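Open Lab Afternoon: Your Questions

We get a lot of mail before the open afternoon in September, and most of it asks the same handful of things. If yours isn't covered, write to the lab and Folke Engström will get back to you. He loves these questions, so expect a long reply!

Who can come?

Anyone. Kids are very welcome, and so are grandparents, neighbors and people who have never thought about robots for a minute. Children under 8 need an adult with them. Last year we had 208 visitors, which was wonderful and a bit loud.

Do I need to sign up?

Only for the picking demo, where space by the rail is tight. Everything else is walk-in. Doors open at 2 p.m.

What is the picking demo?

It's our favorite part of the day. The arm reaches into a big gray bin of mixed objects and tries to take them out one at a time. The project is called Midon, and the idea is to get good at grabbing things that don't match: soft things, hard things, things with odd corners. 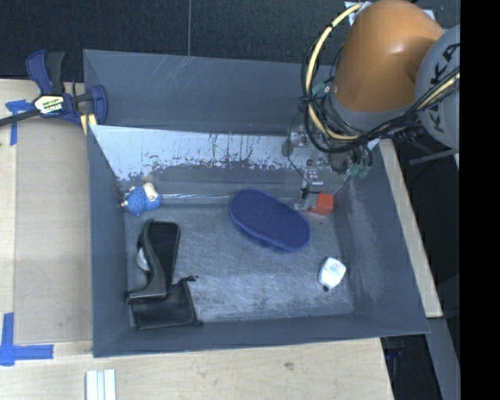 We like a messy mix. A block has flat sides and a pouch just sort of flops, so the same grip won't do for both, and you can watch the arm go in at a completely different angle from one try to the next. People start guessing which object it will go for. They get very competitive about it.

Does it ever miss?

Oh yes, plenty. Please don't feel bad for it. The misses are some of the best moments to ask questions, and whoever is running the demo will happily stop and talk about what went wrong.

Can I bring something for the robot to pick up?

Yes! Bring one small thing you don't mind getting scuffed (the bin has had a hard life). No glass, no food, nothing with a blade, nothing alive. Somebody asked about a hamster once. Write your name on your item and pick it up from the Nesach desk before you leave.

Can I drive the arm myself?

Not the big one, sorry. There is a small tabletop arm in the Takács room with a joystick, and you can have a turn on that. The line moves quickly.

How many objects has it tried so far?

We passed 2,000 attempts over the summer, many of them with the same few stubborn toys.

Is it noisy?

The arm itself is quieter than most people expect. The crowd is louder. If you'd like a calmer visit, come in the last hour.

Can I take pictures?

Please do, without flash. Stay behind the rail and ask before you photograph other people's kids.

Where do I park?

Use the Drustska lot behind the building and come in by the side door. The front steps have no ramp, but the side door is level and wide enough for strollers and wheelchairs.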